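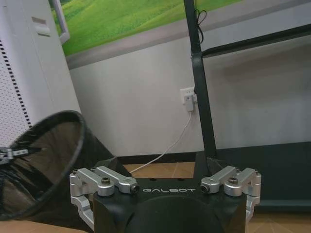 Fire door and exit check, Vivdale building, second floor

November round. Checked by Zoriana Antoniuk, comments by Maksym Kovalchuk where marked MK.

1. Stair door, north end
Closes on its own: yes, on the third try.
Latch catches: no.
Comment: The last report says "adjusted, working fine." I would like to know who tested it and how. Let go of it from halfway open and it stops short of the strike plate.
MK: Closer was adjusted. Will look again.

2. Stair door, south end
Closes on its own: yes.
Latch catches: yes.
Gap at the bottom: wider than I like. Needs measuring with a proper gauge, not a thumb.

3. Exit signs
Lit: all but the one by room 115.
Comment: Marked "bulb on order" last time too. I asked for the order number and got a shrug.

4. Emergency lights
Test button pressed: yes, all units.
Full-length battery test: not done.
Comment: The button proves the lamp comes on for as long as I hold my finger there. The log has a tick for the long test but no start or finish time. I'm not counting it.

5. Extinguishers
Pins and seals in place: yes.
Gauge in the green: yes, except tag 635, which sits on the line.
Comment: The Hviid service label on 635 is signed but the month box is blank. Treat as overdue until they tell us different.
MK: They say it was serviced with the others.
Then they can write the month in.

6. Exit route to the Ambridge side
Clear full width: no. Two pallets outside the store room.
Comment: "Only there for the morning," I was told at 3:40 p.m.

7. Floor plan by the elevator
Matches the building: no. Still shows the wall that came down.

Result: not passed. Items 1, 3, 4, 5, 6 and 7 stay open. Bohdan Ivanyshyn has the list. Item 2 to be measured at the next round.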